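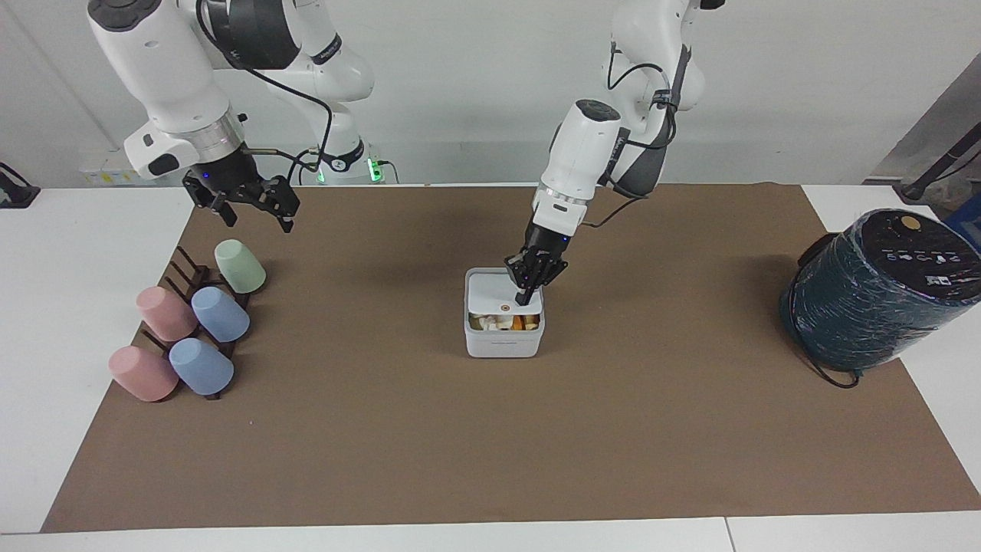 **Ticket 134: Lunch container lid rides up at one corner; cup rack shedding cups**
Queue: Kitchen items, shared
Site: Lotano
Opened by: Shireen Ntuli
Assigned: Mirsad Vukčević
Status: Closed, one follow-up open

**Reported problem**

The lid of the small white square container will not sit flat once the container is packed. One side goes down, the opposite side comes up. Happens with the usual lunch (carrot, bread, a tissue on top). Does not happen when the container is empty. Second issue, same table: cups fall off the dark slatted rack when it is carried to the shelf.

**Environment**

- Container: small, square, rounded corners, white lid
- Rack: dark slats, pastel plastic cups stored upside down
- Surface: large brown mat on the white table
- Wash: Plokent dishwasher, normal program, top rack

**Log**

09:10, Ntuli. Opened. I have been pressing the lid in the middle and it springs back. Tried it on the bare table as well as on the mat, same result. Please don't just send me a new one, the last replacement did the same thing within a month.

09:35, Vukčević. Took the ticket. First suspect is a warped lid from the dishwasher. Laid the lid upside down on the glass cooktop and tried to rock it at each corner. No rocking. Slid a sheet of paper along all four sides and it dragged evenly. Lid is flat. Warping ruled out.

09:50, Vukčević. Checked the rim of the base for chips and dried food. Found a thin crust of something in one inside corner, removed with a toothpick. Lid closes on the empty base with light pressure. Opened and closed it 4 times, same each time.

10:20, Vukčević. Packed it the way Shireen does and reproduced the fault on the first attempt.

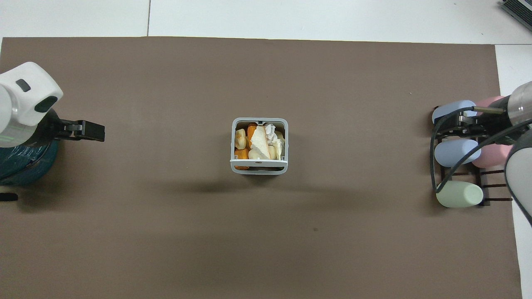

The standing carrot is the main cause. Any piece placed on end has to be shorter than the inside depth, and the carrots are being cut to whatever length the knife lands on. With an upright piece trimmed to 85 percent of the inside depth the lid went down on that side without force. The tissue is a secondary cause. Crumpled, it pushes back under the lid and wanders toward the rim, where a fold gets caught when the lid closes. Folded flat in quarters it gave no trouble.

10:45, Ntuli. The tissue is there to keep the bread from sliding. If it is folded flat the bread moves.

11:05, Vukčević. Understood. Tested two layouts, shook each one by hand, opened and checked.

1. Carrots lying down along one wall, bread on edge along the opposite wall, folded tissue on top. Bread shifted a little. Lid stayed closed.
2. Same, with the tissue folded into a strip and pushed down between the carrots and the bread. Bread did not move. Lid stayed closed.

Layout 2 is the one to use. It also keeps the crumb side of the bread off the carrots, which Shireen had asked for in an earlier ticket (merged into this one).

11:30, Sekiguchi. Adding a note on closing order. Pressing down in the center flexes the lid and lifts the sides. Seat the back first, then both sides, then the front. I had the same complaint about the Negri boxes we used before and it went away with that.

11:40, Vukčević. Confirmed. With the old packing, Fumiko's order alone does not fix it. With layout 2 it closes first time.

13:15, Vukčević. Moving to the rack. It stands level, no play in the joints that I can feel. The cups sit at an angle on it, so they hold while the rack is still and slide when it is tipped toward the rim side. Carrying it with one hand by a post tips it that way. Carried with two hands at the bottom, nothing fell between the table and the shelf.

13:25, Grgić. Can we put rubber on the slats?

13:40, Vukčević. Possible, but rubber will hold water under the rims and the cups go up there to drain. Would prefer to leave it bare. Unload the cups before moving the rack if you need a free hand.

**Resolution**

- No defect in the container or lid. No replacement ordered.
- Carrots go in lying down. If one has to stand, cut it shorter than the wall.
- Tissue folded into a strip, kept below the rim.
- Close back, sides, front.
- Rack to be carried with both hands or unloaded first.

**Follow-up**

Hazel Mahmoud asked whether the Kadport order in February should include deeper containers. Left open. A deeper one would take a whole carrot upright but may not fit the bag pocket. Shireen to measure the pocket and post the figure under this ticket.

14:20, Ntuli. Packed tomorrow's with layout 2. Closed on the first try. OK to close from my side, will measure the pocket when I have the bag here.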